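Tray-to-tray transfer (robot learning)
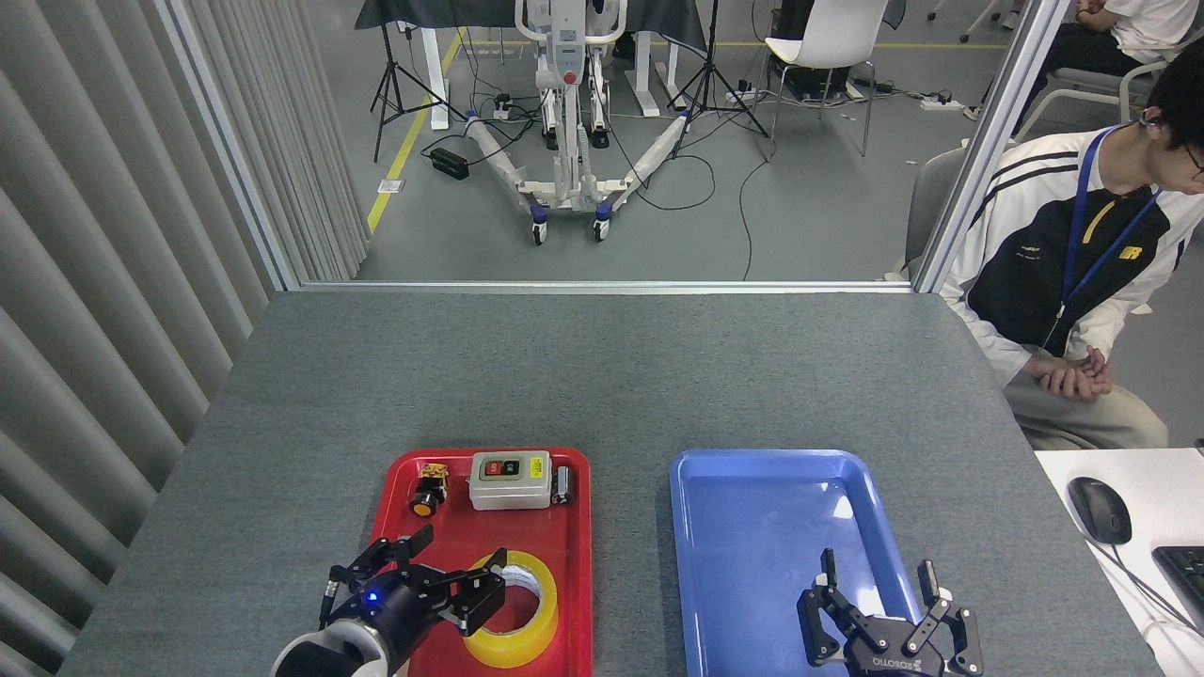
What is tray-to-tray transfer used for?
Measuring how well a two-armed robot has learned to pick up assorted objects and put them somewhere else, under conditions plain enough that a failure can't be blamed on the furniture.

Tray-to-tray transfer is a test task and training method in robot manipulation research. A robot is given a source tray holding several unrelated objects and a target tray, and is expected to move the former into the latter. The task takes a person a few seconds and has supported a surprising number of papers. It is most closely linked with the Flakmont protocol, named after the laboratory that first wrote the rules down, and with the Ojo control policy, which was trained on it.

Background

Early work on learned grasping tended to use one kind of object at a time, usually a block. Robots became very good at blocks. When the Flakmont group swapped the blocks for items out of a parts drawer, success rates fell sharply, and the group published the fall as its main finding. The follow-up paper proposed a fixed layout of two trays in different colors, side by side on a matte surface, with a short set of rules about what could go in them.

The rules call for objects that differ in height, weight and grip. Small electrical parts are popular, being cheap and stiff. Rolls of tape are also popular, though less so with the robots: a roll lying flat can be pinched across its wall or gripped around the outside, and a policy that has seen both methods will sometimes try to average them.

Method

Training data is gathered by teleoperation. A human operator guides both arms through the task while joint positions, gripper openings and camera images are recorded. The original Flakmont set contained 2,337 recorded transfers, of which 152 were thrown out after review. The reasons listed include dropped objects, operator pauses, and, in one category of its own, "unclear intent."

The remaining recordings are used for imitation learning. The policy takes in recent camera images and predicts a short run of arm motions, carries out part of it, then predicts again. No model of the individual objects is supplied. Supporters regard this as the method's chief strength, and the people who have to explain its mistakes regard it as something else.

Each arm has a loose role. One usually reaches into the source tray while the other waits over the target tray, but the protocol does not require this and does not score it. Several trained policies have learned to keep the second arm hovering throughout, contributing nothing. This behavior was copied faithfully from the operators.

Scoring

A trial is scored by the number of objects resting inside the target tray when time runs out. Objects touching the rim count as half. The half-point rule was added in the protocol's second version and takes up more of the text than the definition of the task.

Results

Ojo was tested over 500 trials on objects that had appeared in training, and did well. On unfamiliar objects it did less well, mostly with short cylinders, which it tended to knock over before lifting. The authors noted that a fallen cylinder is often easier to grasp, and left open whether the knocking should be considered an error or a technique.

A separate team at Imalberg repeated the work with the colors of the trays reversed. Their copy of the policy carried objects to the tray of the expected color, on the wrong side of the table, where it had found them. It then released them with care. Mixing both color layouts into the training data largely removed the problem.

Criticism

The most common complaint is that the task is too tidy. Trays confine the objects, the background barely changes, and nothing is stacked or tangled. The Gernley benchmark was designed as an answer to this, adding clutter, soft items and trays that shift slightly between trials. Scores on it were low enough that most groups now report both, with Gernley in the appendix.

Others object that a transfer in one direction shows little about long tasks. A return version, in which the objects are moved back again, has been proposed. It has the practical benefit of resetting the table.

See also

Bimanual manipulation
Imitation learning
Pick and place
Teleoperation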